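Household Tips: Managing Sore Joints and Recovery at Home
By Carleen Paewai

These are things that made ordinary days easier after my shoulder surgery, and a few I picked up from other patients at the Grosen clinic. Ask your own doctor or therapist before changing any exercise you were given.

Heat packs
A plain cotton sock filled with dry rice makes a good heat pack. Tie the open end with string and leave out anything with metal thread in it. Warm it in short bursts and shake it between them so the heat spreads. 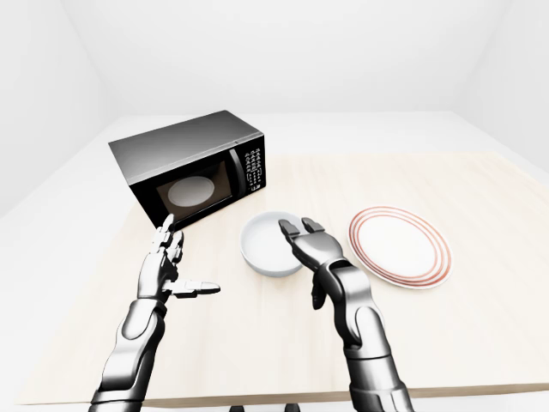
Test it on the inside of your wrist first. Keep a towel between the pack and your skin, and take it off after 20 minutes. Don't use heat on a fresh injury or on any spot where you have lost feeling.

Exercise sheets
Tape the sheet inside a cabinet door you open every day. Mine had 13 exercises on it, and I did them in two lots, morning and late afternoon. Cross them off in pencil and you can use the same sheet all week.

Reaching and lifting
Move the things you use daily to a shelf between hip and chest height. Slide heavy dishes along the counter where you can. Fill the kettle with a cup if a full one is too much for your wrist.

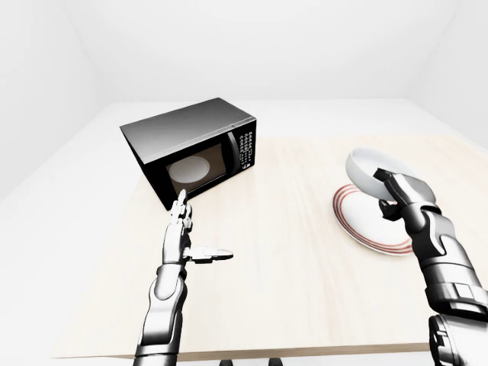

Medicines
Write down each dose when you take it. A notepad by the sink works as well as an app. Keep bottles out of the bathroom, where steam gets into them.

Getting dressed
Put the sore arm in the sleeve first and take it out last. Shirts that button in front are easiest for the first month.

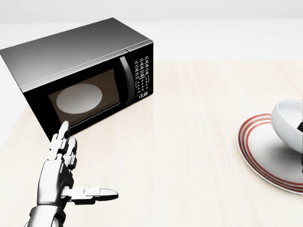 Appointments
Keep one folder for letters, scans and your questions. Write the questions down the night before and put the most important one at the top.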